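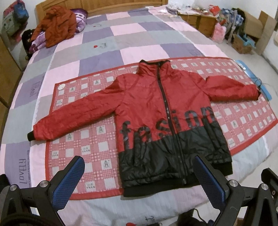
Thaís Barbosa wants it on record that her first call to the Meireles tip line lasted 14 minutes, and that she spent eight of them apologizing for calling. Plenty of callers do. The line is anonymous, the operators are patient, and your opinion of the neighbors can wait.

Filed under: Safety & Neighborhood > How-To
Print this page | E-mail to a friend

How to leave an anonymous crime tip that somebody can use

1. If it's happening now, hang up and call 911. A tip line is for things that can keep until morning.

2. Write it down first. Place, time, what you saw. "Over by Salla Street, kind of late" describes most of human history.

3. Separate what you saw from what you figured out. Both are welcome, in that order. A man carrying four bicycles into a garage at 2 a.m. is a tip. His being "the type" is a hobby.

4. Leave yourself out. No name, no "I live right across from him." Use a phone that isn't your employer's.

5. Keep the tip number. You'll get 7 digits at the end of the call. Put them somewhere other than the back of a receipt.

6. Call back if you learn more. Give the number and pick up where you left off.

7. Tell no one. This includes your sister.

Last updated May 21, 2022

Comments (3)

nomach_resident: Step 7 is the hard one. I lasted until dinner.

Dell: Can you do this online? I hate phones.

PorchLight80: @Dell yes, there's a form. Same rules, and please go easy on the caps lock.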